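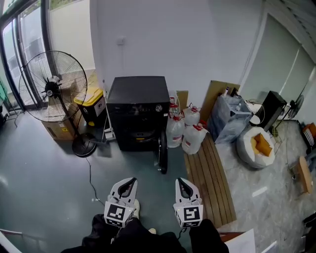
Dropped tracking on the hand-held grippers: your questions

Last updated in April, after the Pera build went out. Thank you to everyone who sent in logs, we read every one and they were great!

What went wrong?
Sessions recorded on the old Ilura build could lose one gripper's position for a moment and then pick it up again in the wrong place. In playback the hand seems to teleport. The worst jump we have on file is 296 mm, between one sample and the next, with the person doing nothing unusual at all.

How many recordings were hit?
We went back through everything from the spring and found 105 with at least one jump. Most have a single jump, and 20 have more than that.

So what caused it?
This was a fun one to chase (once we stopped tearing our hair out). The tracker works from the black-and-white markers on the gripper bases. When a base turned far enough that only one marker face was readable, the software had two possible poses to choose between, and Ilura sometimes chose the wrong one and then stuck with it. Glare on a shiny floor made it more likely, because a washed-out marker edge pushes the math toward the bad answer. Niilo Tuominen spotted the pattern on a Saturday, by lining up the jumps with wrist angle. They fell almost perfectly on top of each other!

Is it a safety problem?
While you're recording, no. Nothing is driven by the grippers in your hands. Replaying a bad recording on a real arm is another matter, and that's how we found out. The Brastari arm in our shop tried to follow a jump, hit its speed limit and went into a protective stop. No one was inside the fence and nothing broke except a mug. Please don't replay any Ilura recording on hardware until it has been through the checker.

What does the checker do?
It looks for any move too fast for a human wrist and marks it. You get a short report with the time of each jump. It won't repair anything by itself. We tried automatic smoothing and it hid two jumps completely, so that's gone.

Can I keep my old recordings?
Usually, yes. Cut out the marked stretch plus 5 seconds on each side and keep the rest. If the jump lands in the middle of a grasp, throw out that grasp.

Do I need new grippers?
No, the hardware is fine. Wipe the markers with a dry cloth and check for lifted corners. If one is peeling, ask us for a Lyimo marker set and replace all the faces on that base together, then recalibrate.

My room has big windows. Should I worry?
Pull a curtain or turn your starting position so the bright patches are off to the side. Mats help a lot too. You don't need to redecorate! Real, lived-in rooms are exactly what we want in the recordings.

How do I know I'm on Pera?
The build name shows on the start screen. If it still says Ilura, restart with the network on and give it a few minutes.

I still see a jump on Pera. Now what?
Wow, please send it! Stop the session, write down which hand it was and the time in the recording, and don't recalibrate until the log has finished uploading. Recalibrating first overwrites the part we need.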